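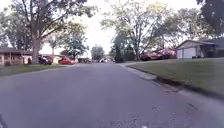

Notebook, repairs bench, July

Handset battery swaps, second batch. Carrying on from the June pages. Phones are the Gellen trade-ins, all the same model, 22 in the tray. Cells are the new Trundarar ones, not the Benavides stock we finished last month.

09.40. Bench supply checked against the meter, reading 10 mV high at 4 V. Left alone, noted on the label. Heat mat set to 70 degrees, two minutes a side. One minute was too short on the first handset and the back glass lifted unevenly at the camera corner. No crack.

First five opened. Adhesive on three of them is the older black type that strings when it is pulled. The pull tabs snapped on two. Used isopropyl from the syringe along the long edge, waited four minutes, then the plastic card. No metal tools near the pouch, as agreed after the Grirkton job.

Cycle counts read off before removal. Highest was 629, lowest 188. The 629 handset still reported 84 per cent health, which I don't believe. On the discharge rig it gave 2,011 mAh against a printed 2,815. Health figure in the phone's own menu is not to be used for grading. Vasanthi Begum said the same in her page on the tablets and I should have read it first.
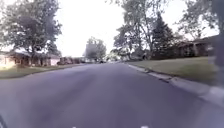
New cells, as delivered, all between 3.81 and 3.84 V open circuit. Connector fits but the flex is 1 mm or so longer than the original and wants to ride up under the shield plate. Fold it back once towards the cell before seating. Do not press the fold flat.

11.15. First Trundarar cell on the rig. Charged to 4.35 V, rested half an hour, discharged at 0.5 A to 3.0 V. Result 2,643 mAh. Printed capacity is 2,800, so it is low by between five and six per cent. Inside the limit on our sheet (eight), but I'd hoped for better. Second cell 2,688, third 2,671. Temperature at the end of discharge 31 degrees on the thermocouple, room at 24.

Rig channel 3 dropped out at 40 minutes and logged zeros until I reseated the clip. That run is struck out. Channel 3 clip needs a new spring. Using 1, 2 and 4 until then.

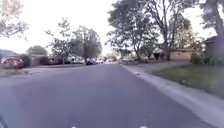
Handset 7 boots to the logo and restarts. Same with the old cell back in, so it is not the battery. Charge port draws 90 mA and stops. Put aside in the red bag for board work.

Handset 11 shows "unable to verify battery" after the swap. Data line on the flex measured open. Changed the cell for another from the same box and the message cleared. Bad cell marked with tape, going back to Trundarar with the rig printout.

14.30. Closing up. New adhesive frames are slightly proud at the bottom edge. Clamped for 20 minutes with the soft jaws, then checked the gap with the 0.1 mm feeler. Two handsets took the feeler at the lower left and were redone.

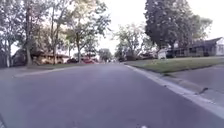 Can the remaining phones be graded without a full discharge run?
Only the ones at under 300 cycles, and those still need a rest voltage and a ten-minute load test at 1 A. Anything above that goes on the rig.

Left to do: handsets 15 to 22, spring for channel 3, order more pull tabs in the 8 mm width. Old cells are in the sand bin, terminals taped, lid on. Rig log saved under the batch number with the struck-out run left in.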